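Gripper keeps closing after release - firmware or bad habit?

7 replies

tlindqvist
Posting this for anybody running the Huttunen hand-held grippers, the ones with the blue pads. We have been doing clothes with them since August, folding mostly. Twice now the fingers stayed shut after I let go of the trigger. The second time the pads had a good pinch of a sleeve and I pulled before I noticed, and the lining tore. Minttu was holding the other one and says hers has never done it. Same firmware on both. Support told me to update and recalibrate. I did both and it happened again the next morning.

Tuulikki Lindqvist

gearmonk
How many cycles before it sticks? If you don't log it you have nothing to show them.

tlindqvist
352 closes on the counter the first time. I didn't look the second time, I was busy being annoyed.

padfoot_k
It's the firmware. Version 48 changed the release timing and everybody who skipped it is fine. Roll back and stop worrying.

oldservo
"Everybody" is who? I see this on every thread. Somebody reads one line in the release notes and the mystery is solved. I skipped 48 and mine sticks too. Cold mornings mainly, so I would look at the hinge before I looked at any software.

padfoot_k
Then yours is a different fault.

oldservo
Could be. Or it's the same fault and the rollback did nothing for you except make you restart it.

gearmonk
Has anyone opened one up? The Jarden hands I used before had a return spring that took a set after a while. Same symptom, slow release, then no release. Five minute job once you have the part. No idea if Huttunen uses anything similar.

mkauppinen
Minttu here, the other half of the folding team. I want to push back a bit on Tuulikki's "never." Mine hasn't locked, but it has been slow to open, and I think I just got used to waiting. Also I'm not sold on the cold theory, the bedroom we work in is warm all day.

What bothers me more is that the status light goes green on release whether the fingers have moved or not. As far as I can tell it shows the command and not the position. So you glance at green, you lift, and the jacket comes with you. Thin shirts you feel right away. Anything padded hides it, you can't tell by feel whether the pads have let go or are just sunk in the quilting.

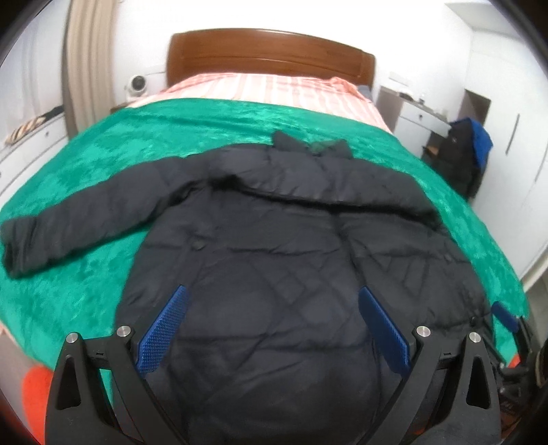

So my rule for now is to look at the fingers and ignore the light, and to open all the way before moving off. It's slower. I got through 20 garments yesterday that way and didn't tear anything, which proves very little since I wasn't the one tearing things to begin with.

padfoot_k
If it's showing the command then a recalibration should have flagged the mismatch. That's what it's for.

oldservo
Should have, sure. The sales page also says it "senses fabric." I have a drawer of pads that sensed nothing.

gearmonk
Recalibration on the bench is with nothing in the grip. It passes because there's no load. Try it with a folded towel between the pads and see if it still passes.

tlindqvist
Tried the towel. Passed three times, failed the fourth, green light all four. Sent that to support with the serial number. They asked if I had updated the firmware.

mkauppinen
And for what it's worth I don't think this is only about torn linings. Same fingers, same light, and people reach in between them to straighten a collar. I did it all last week. I've stopped.

padfoot_k
It's a light grip, it isn't going to hurt anybody.

mkauppinen
Put your finger in it and hold the trigger, then tell me. I had a mark until dinner.

oldservo
Brolance puts a manual release on theirs. Ugly little lever, but you can get your hand back. I'd take that over another update.

tlindqvist
Mine is going back this week. I asked for the old pads and a written answer about the light. I expect to get the pads.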